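About Us – Open Days at the Fluvbridge Workshop

Grarine Robotics is a small company that teaches machines to handle ordinary household things. We started in two rented rooms behind the Flanagan bakery, and we still work in Fluvbridge, now on the ground floor of the old school in Randalov Street. There are 11 of us. Most of us came from other countries and other professions, and English is our common language at work, although not the first language of many people at the table.

Our work is with grippers and with the people who use them. A person takes the tool in the hand, picks up an object, moves it and puts it down, and the recording of this movement is later used for training the robot arm. We record at home-like places, with furniture, curtains and daylight, and we repeat each task many times. Our present collection for soft objects has 1,142 recordings, and Parvaneh Jalali, who leads this part, would like to have 3,000 before she begins the next task.

Four times in the year we open our doors to visitors. The first open day was the idea of Sointu Koivisto, our founder, after her neighbors asked her many times what kind of company needs so many cushions. Last February we received 296 visitors, among them two school classes and a group of retired machinists who asked the most difficult questions of the day. They wanted to know the wear on the pins after long use, and we had to look into our maintenance notes to answer them properly.

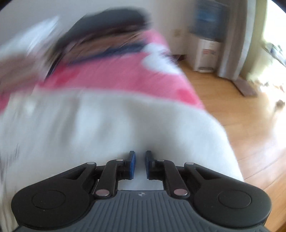 Demonstrations and Visits Team

The hand-held gripper is the tool which our visitors see first. The two fingers move on linkages with small metal pins, and each finger ends in a blue pad. Soft things are harder for it than most guests expect. A box has the same shape every time, but fabric folds and rolls, and the person holding the tool must decide where to take it. We let each visitor try for as long as the line behind them permits. Children are usually quick at it. Adults press too strongly at the beginning, and then they slow down.

Chiamaka Haruna plans the program and leads the demonstrations. She was a physics teacher for many years before she joined us, and she prefers that guests ask in the middle of her talk and do not wait for the end. Eimear Coughlan takes care of the bookings and the school groups.

A visit begins with a short talk, continues with the hand tools, and finishes at the robot arm, where you can see how a recorded movement is repeated – sometimes well, sometimes with a dropped object. We show the failures too. The arm works inside a marked area, and guests stay outside the line when it is moving.

Open days are on a Friday, from two in the afternoon until six. Entrance is free. Groups of more than eight persons should write to Eimear before they come, and teachers may ask for a morning visit. The entrance from the courtyard has no steps. Please leave large bags at the front desk.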